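Morkness Suturing Cell

The Morkness suturing cell is a two-arm robotic bench used to practice and record needle and thread work on tissue. It was assembled at the Trusarside laboratory and is known to its users as the Alley, after the narrow room it stands in. The control software, Bang, was written for an earlier single-arm machine and later extended to drive 2 arms at once.

Setup

Each arm carries a long, thin instrument with a jointed wrist and a pair of jaws. Before a session the arms are driven to their home positions and the instruments are locked into their carriers. Bang then moves every joint through its full range and compares the motor readings with a stored table of 1,424 values. A joint that falls outside its limits is flagged, and the arm stays disabled until the instrument is reseated or replaced.

The tissue is pinned to a shallow tray and kept moist, as dry tissue tears under the thread. The lamp is set last. Glare from the wet surface can hide a fine strand, so the operator tilts the lamp until the incision is clear in the camera view.

Maintenance

Most faults in the cell come from the wrist. The drive cables stretch with use, and the jaws begin to close late or off center. Cable tension is checked every 15 sessions, and instruments are retired after 168 hours of running time.

Thread is the other common source of trouble. Cut ends and short fibers collect near the jaws and can work their way into the joint - a stiff wrist is often cured by cleaning alone. 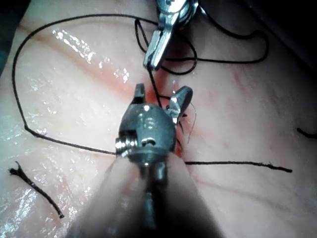 Cleaning is done with the instrument removed from the arm. The wrist is soaked, brushed with the jaws open, rinsed and blown dry, then given a drop of light oil at each pin. Loose pins are tightened by hand. An instrument that has been cleaned must pass the joint check again before it is used on tissue.

Jaw alignment is tested by gripping a single strand and pulling it against a spring gauge. If the strand slips, the jaws are replaced as a pair.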